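Search this forum
Search titles only
Advanced

Plirnetti 2 planner for bin picking – anyone convinced?

gantrygoat
14th January
The release notes claim 66 per cent shorter planning times. Fine, but shorter than what? Their benchmark is a clean bin with no cables modelled on the arm. Has anyone run it on a real cell?

3 replies · 2 shares

otherwise_idle
We moved over from Otia in May and I wouldn't go back. Over 200 picks it never once gave up on finding a path. You do have to set the collision padding yourself, as the default is far too generous near the walls.

gantrygoat
Finding a path isn't the same as finding one I'd let the arm follow. What did you set the padding to, and did you have a cable model in there at all?

mild_steel
I'm with the goat on this. Otia is slow and ugly but it tells you why it rejected a grasp. Plirnetti hands you a score and expects you to trust it. We spent 40 hours on ours, and most of that went on the dress pack – the planner thinks the wrist is a neat cylinder, when the real one has a loop of cable standing well out from it. 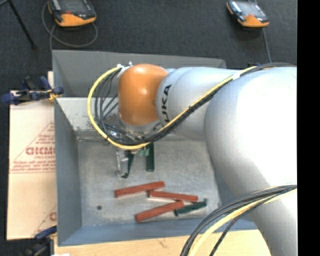 So we wrapped a fat capsule round the last two joints and planning time went straight back up to roughly what Otia gave us. Blocks close to a wall became unreachable on paper, though you can jog to them by hand without trouble. I'd like to see the benchmark repeated with that capsule in. Until then I'm treating the headline figure as marketing.

otherwise_idle
One capsule is too crude. Split it into a few small spheres along the loop and you'll get most of those wall picks back. I can post my config if it helps.

Related threads
Fogh depth filter and shiny parts
Otia: reading the grasp rejection log
Brundgate simulator drops contacts at low speed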